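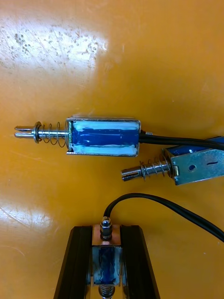 *Figure 1. Light glare on a glossy orange-yellow tabletop. Fine scratches and specks show up inside the bright patch.*

# Glare on Study Tables in Cater Hall

Gimorwood College, Environmental Design Project
Sep 20, 2019

## Background

Students in Cater Hall often move their books and laptops around before they settle down to work. Some of them turn a chair sideways or sit with their back to the window. We wanted to find out how much of this had to do with glare from the tables.

Glare is light that makes it harder or less comfortable to see. Direct glare comes from a lamp or a window in your line of sight. Reflected glare comes off a surface. Our project is about the second kind. A shiny surface sends most of its reflected light off in one direction, like a mirror, so a lamp shows up in it as a bright patch. A matte surface scatters the light, and the patch is spread out until you stop noticing it. The place where the patch appears depends on where the lamp is and where your eyes are, so two people at the same table may not see the same thing.

Color matters less than we first thought. A dark glossy table can be worse than a pale one, as the bright patch stands out more against it.

## What we did

We looked at 7 tables on the ground floor of Cater Hall. Each one was checked under 2 lighting conditions: daylight with the ceiling lights off, and ceiling lights with the blinds down. At each table we sat in every seat, put a printed page flat in front of us, and marked on a plan where the reflections fell.

We then gave a short survey to 40 students who were using the room. They rated the comfort of their seat from 0 to 100 and told us if they had moved anything because of the light. They did not know which tables we had marked as bad.

We also read up on other kinds of surfaces. Metal is a special case. Brushed steel smears a reflection along one direction, while polished steel gives a sharp one. Kitchens and labs use a lot of both, often on top of white counters.

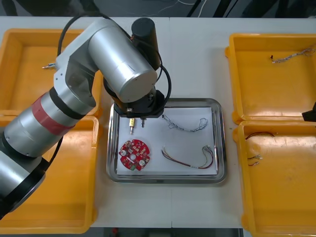 *Figure 2. Stainless steel tray on a white tabletop.*

## Results

The tables by the windows got the lowest comfort ratings in daylight, which we expected. With the blinds down, the worst seats were the ones facing the middle row of ceiling lights. These seats had been fine in daylight. The round table near the stairs was rated well both times. It is the oldest one in the room and its varnish has mostly worn off.

Students with laptops complained less about the table and more about their screens. We did not plan for this and the survey had no question about screens, so we only have the comments people wrote at the bottom.

We tried one fix. Flultlow is a thin matte sheet that sticks to a tabletop, and we put it on half of a window table. The reflection on the covered half was much softer. The sheet picked up pencil marks easily, though, and one corner lifted. The same problem comes up with painted surfaces in general. Gloss paint is easy to wipe, so it gets used on lockers, cabinets and bins, and the shine comes along with it. 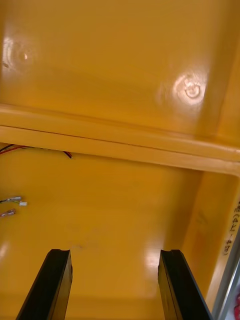
Satin paint is a middle choice, and the hall already has it on the window frames. For the tables we would try a satin varnish before buying more sheets.

## Problems with the project

The weather changed during the daylight checks and we had no light meter. The Qian Building has one, but it was signed out until February. Our plan drawings were done by eye. A few students filled in the survey as they were leaving and skipped the comments.

## Suggestions

- Turn the window tables so that people sit side-on to the glass.
- Test a satin varnish on one table and repeat the survey.
- Add a question about screens.
- Leave the round table as it is.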